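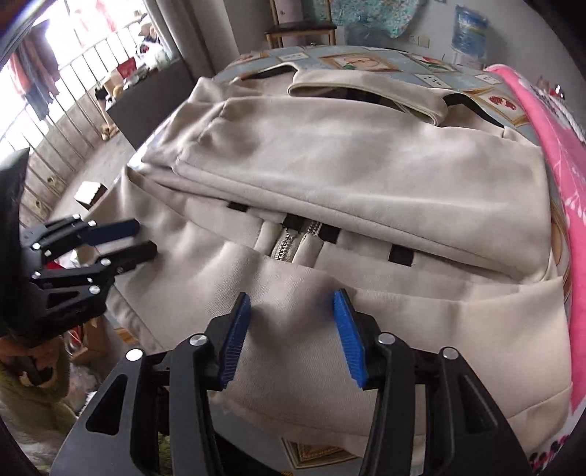 Cream canvas backpack with the top flap folded over, on the spare bed.

Fladance Backpack Drive: where we are, March 2021

Hello to everyone at the Robles Fund! I promised you a proper update once the bags started coming in, and boy, have they come in. We set out to collect 839 used backpacks for kids starting at the Bradeseck schools, and as I write this we have 797 of them checked, listed and stacked in my house (and my garage, and a bit of my neighbor's garage).

The one in the photo is the kind I like best. It's plain canvas, it has a good padded loop at the top for hanging on a hook, and there's a chunky metal zipper under the flap. Cream isn't a color I'd pick for a seven-year-old, but the older kids ask for it all the time, so the cream ones go in the middle school pile.

Every bag gets the same treatment. I lay it flat on the bed, go through the pockets (so many pencil stubs!), run the zipper both ways and tug on the straps. Then it's either washed and tagged or set aside for mending. The mending pile was out of hand for a while, I'll admit, but the new zipper pulls you paid for arrived from Ironberg and I've been working through it in the evenings with the radio on. Only 5 bags so far were past saving, and I cut those up for patches and buckles.

Money is fine. The laundry soap cost less than I had planned and the tags cost more, so it comes out even. I'd like to move what's left of the postage line over to storage bins, if that's okay with you, as cardboard boxes don't do well on a garage floor.

Still to do: ten bags waiting on new straps, the size labels, and a van for the delivery. The school office wants everything sorted by grade before it leaves here, so I'll be borrowing the dining room too. Receipts are in the envelope with this report, and the next update will come to you in October.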